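Motano Desktop Pegboard, white, with wire hook set

Product no. 171-W
Sold by Nollden Workplace Supply

The Motano is a freestanding perforated panel for desks, workbenches and counters. It stores light tools, cables, scissors, keys and small containers upright, where they take up less of the work surface. The panel stands in its own base and needs no drilling into a wall or desktop. It can be used as a divider between two facing desks, with accessories on either side.

Panel
The face is drilled in a regular grid of small round holes. All Motano and Ristska fittings use the same spacing, so accessories from the two ranges can be mixed on one panel. The edges are deburred and the finish is a matte white powder coat. Marks from metal hooks can be removed with a damp cloth and a mild detergent. Do not use scouring powder or solvent cleaners.

Wire hooks
The S-hooks supplied with the panel are bent from a single length of steel wire. They have no plastic sleeve and no welded parts. The upper curl goes over a rail, a shelf lip or a fitting already seated in the panel, and the lower curl carries the item. Ends are cut square and tumbled to remove sharp edges. The hooks are slim enough to pass through the hanging hole of most hand tools and key rings.
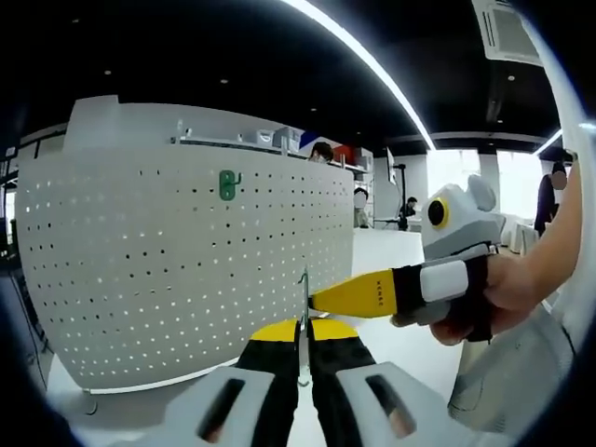

Rated load is 500 g per wire hook. Heavier items should be spread over two hooks or moved to the panel fittings, which are held at two points and do not swing. A hook that has been opened out by overloading should be replaced. Bending the wire back by hand weakens it at the curl.

Panel fittings
Colored fittings are molded in one piece and press into the holes from the front. To seat one, tilt it upward, insert the upper peg, then lower it until the second peg clicks. To remove it, lift from below and tilt. Fittings are available in green, gray and white. They can be moved as often as required, but a fitting that no longer clicks should be taken out of use.

Assembly
Stand the base on a level surface. Lower the panel into the base channel and tighten the fasteners by hand, starting at one end. Check that the panel is upright before tightening fully with the key supplied. Load the lower rows first. Assembly by one person is possible, although a second pair of hands is useful with the wide version.

Supplied
Panel, 1
Base with fasteners, 1
Wire S-hooks, 4
Hex key, 1

Not supplied
Colored fittings, top shelf, cable tray, label strips

Spare parts
Wire S-hook, pack of 4
Wire S-hook, bulk carton of 200
Base fastener set
Hex key

Bulk cartons are packed loose and ship separately from panels. Orders for schools and offices can be split between delivery addresses on request.

Customer notes
"We have the wide version between two benches. The hooks get moved every week and the holes have not worn." Merja Manninen

"The instructions should mention that the base fasteners need retightening after the first month. Otherwise as described." Santeri Valtonen

Reply from Nollden: Retightening has been added to the assembly sheet from the April printing onward. Earlier sheets can be exchanged through the spare parts desk, attention Martti Koskela.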